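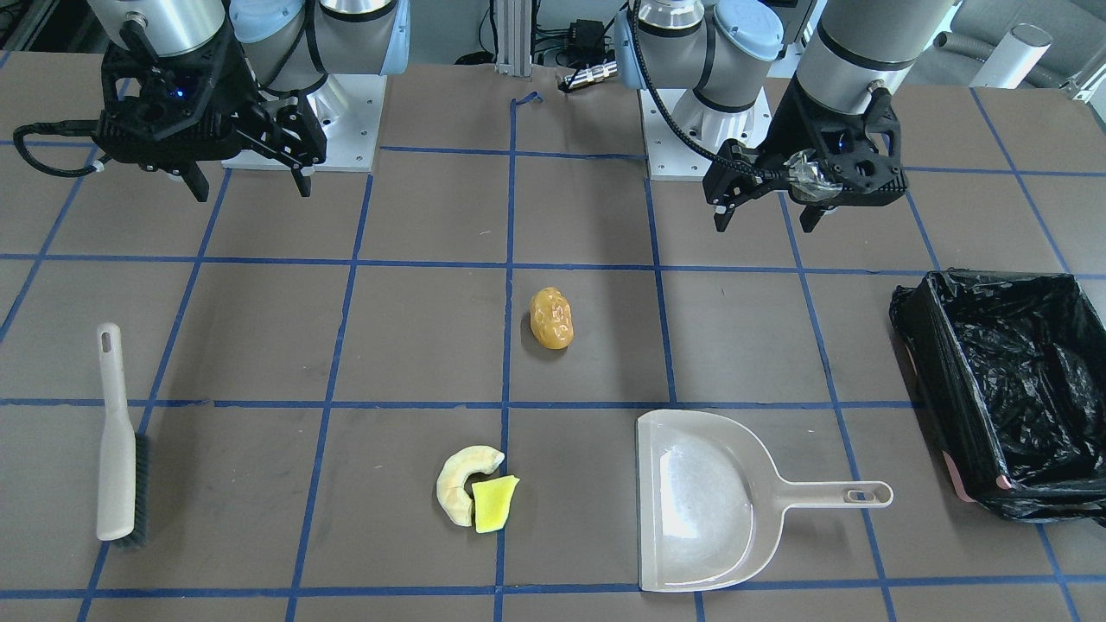
Wer räumt auf, wenn der Roboter aufräumt?

Hallo, ich bin Mackenzie Morin und ich arbeite bei Bistedeck. Wir kümmern uns um Kantinen, also um die großen Küchen, in denen ganz viele Leute zu Mittag essen. Bei uns kommen an einem Tag 283 Essen über die Theke, und ihr könnt euch denken, wie es danach aussieht! Krümel, Schalen, eine Kartoffel unterm Stuhl (immer ist es eine Kartoffel).

Früher haben wir das alles mit der Hand weggemacht. Handfeger, Kehrblech, Schwamm, Mülleimer, fertig. Seit Februar üben wir das mit zwei Roboterarmen. Unser Projekt heißt Fluvier, und ich darf jeden Nachmittag dabei sein.

Warum ist Aufräumen für einen Roboter so schwer? Probiert mal, mit nur zwei Fingern an jeder Hand zu fegen. Ein Greifer hat genau das: zwei Finger, die auf- und zugehen. Einen Handfeger muss er fest am Stiel packen, einen Schwamm kann er ruhig ein bisschen drücken. Und eine Kartoffel ist rundlich und kann wegkullern — da muss er gut zielen. Wir nehmen zum Üben Spielzeugessen, das schimmelt nicht und man kann es am nächsten Tag wieder hinlegen.

Auf dem Tisch kleben blaue Streifen, die ihn in Felder teilen. So kann ich meinem Kollegen Anselmo Cabrera zurufen, in welchem Feld etwas liegen soll, und er legt es beim nächsten Versuch wieder fast an dieselbe Stelle. 40 Versuche schaffen wir an einem guten Nachmittag.
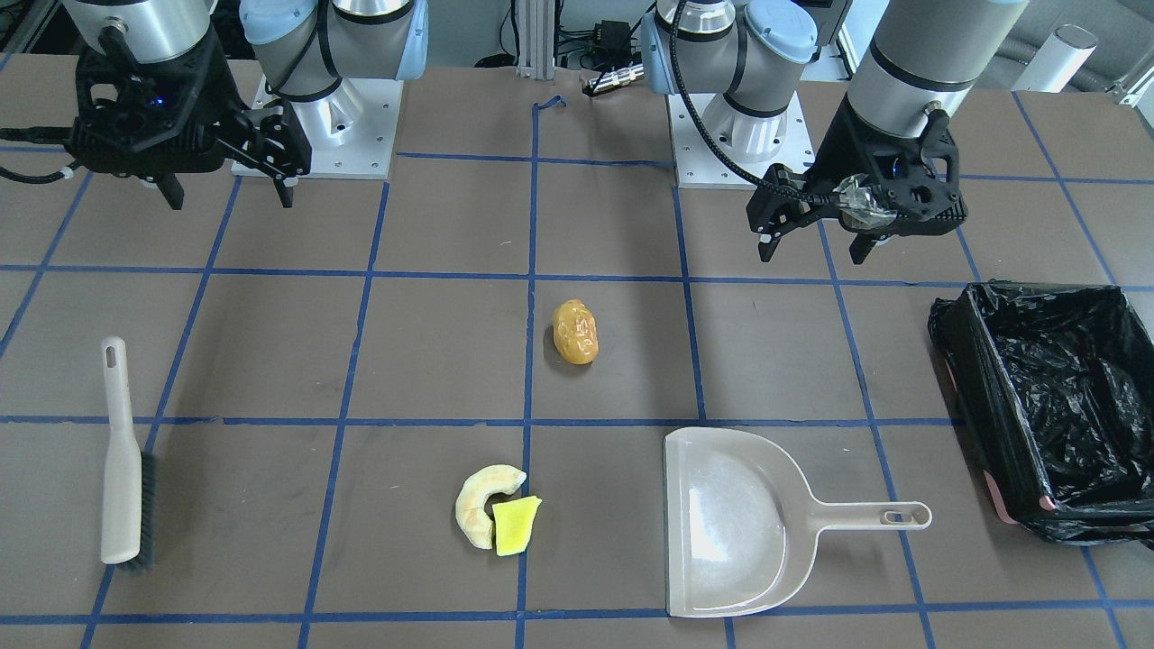 Und was machen jetzt die Menschen?

Das hat mich meine Nichte auch gefragt. Sie hatte Angst, dass ich bald nicht mehr gebraucht werde. Ich habe mir darüber auch Gedanken gemacht, das gebe ich zu.

Bis jetzt ist es so: Ich bücke mich weniger, und mein Rücken freut sich! Dafür muss ich mehr gucken und mehr nachdenken. Ich schreibe auf, was schiefgeht, und erkläre Anselmo, wie ich den Feger halte. Das wusste ich selber gar nicht so genau, bis ich es erklären musste.

Einige bei uns finden das Neue toll, andere vermissen das Fegen zu zweit, weil man dabei so gut quatschen konnte. Darum haben wir ausgemacht, dass wir um 4 Uhr alle zusammen Pause machen. Den großen Speisesaal fegen wir sowieso noch selbst.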